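Hato Manipulation Software: Frequently Asked Questions

Prarker maintains this page for research groups and integrators who use Hato, our control and perception software for two-arm workstations. It is revised with each release.
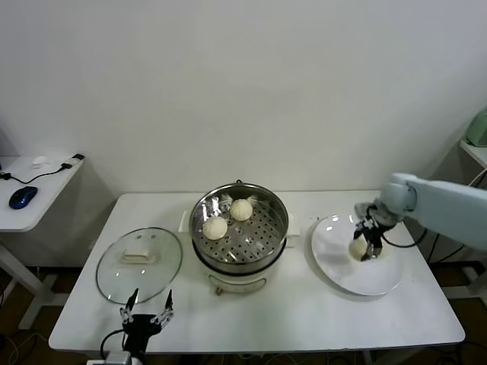
Questions on licensing and purchasing are handled on a separate page. The answers given here apply to the current release, Hato 2, unless an older release is named.

General

What does Hato include?
Hato consists of a perception module, a motion planner, a low-level controller and a set of tools for recording and replaying tasks. The modules may be installed together or one at a time. Most sites begin with the controller and the recording tools and add the planner later.

Which arms and grippers are supported?
The list of supported hardware is kept in the release notes. Any arm that accepts joint position commands and reports joint positions in return can be added by writing a driver. A driver template is included in the installation. Two-finger parallel grippers are supported directly. Suction tools require the Tramix extension.

Is Hato suitable for use in commercial kitchens?
No. Hato is released for laboratory and pilot use. Food tasks, such as moving steamed buns from a basket to a plate, are among our standard test tasks, but the software has not been certified for food service.

Perception

How does the software locate soft food items?
The perception module separates each item from its background and fits a simple shape to it. For buns, dumplings and similar items the shape is a flattened dome, and the grasp point is placed a little below the widest part. Users may adjust this height in the task file.

Detection fails on our metal trays. What should be checked first?
Polished metal and perforated surfaces are a common source of error. Reflections may be reported as items, and small holes may leave gaps in the depth data. Please turn on the surface mask for the tray and repeat the camera calibration. If errors continue, move any strong light that shines directly on the rim.

Can the software detect glass lids?
Only in part. Clear glass is often missed by depth sensors, and the planner may treat the area as free space. We advise users to enter the lid by hand as a fixed obstacle wherever it is set down. The Moldovan model package improves the detection of lids with a metal rim, but it should not be relied upon as the only safeguard.

How many images are needed to add a new item?
We recommend 500 labeled images for an item that does not resemble one already in the library. Fewer may be enough if the item is close in shape and color to an existing one. White items on white plates generally need more.

Planning

Why does the arm lift straight up before moving to the side?
The planner adds a vertical lift after every grasp made inside a container. The height of the lift is taken from the container model plus a margin set by the user. Setting the margin to zero is permitted but is not advised with deep baskets or with baskets that have a raised handle.

Does the second arm need to be active?
No. An idle arm may be parked in any position that is clear of the work area. The planner continues to treat it as an obstacle for as long as it is listed in the workstation file. Do not remove an arm from the file while it is still mounted – the planner will then permit paths that pass through it.

How is the release height chosen?
The default setting brings the item to just above the receiving surface and opens the fingers slowly. For plates with a wide, shallow rim, the target should be kept inside the flat area. The task editor shows a warning when a target is placed on the rim.

Are cables taken into account?
Cables that run along the arm may be modeled as a sleeve around each segment. Loose loops near the gripper are not modeled. Users are asked to test the full range of wrist motion at low speed after any change in cable routing.

Control

What grip force should be used for soft items?
Begin with the lowest force preset and raise it one step at a time until the item no longer slips. The controller records finger position together with motor current, and both can be reviewed in the log viewer. A steady closing of the fingers during transport usually means that the item is being compressed.

What does error 79 mean?
Error 79 is reported when the gripper closes fully without meeting resistance. The task is paused and the arm holds its position. The operator may retry the grasp, skip the item or end the task.

What does error 741 mean?
Error 741 indicates that camera and joint data have fallen out of step. Recording stops at once, and the last segment is marked as incomplete. Check the network load on the control computer before starting again.

Tools and support

Can recorded tasks be replayed on another workstation?
Yes, provided that the workstation file has been updated and the cameras have been calibrated on the new table. Replay by joint position alone is disabled when the table height differs from the original.

Where should faults be reported?
Please use the report form in the log viewer. Attach the task file, the workstation file and the log – reports without a log cannot be assigned. Sites with a support agreement should also enter their site code.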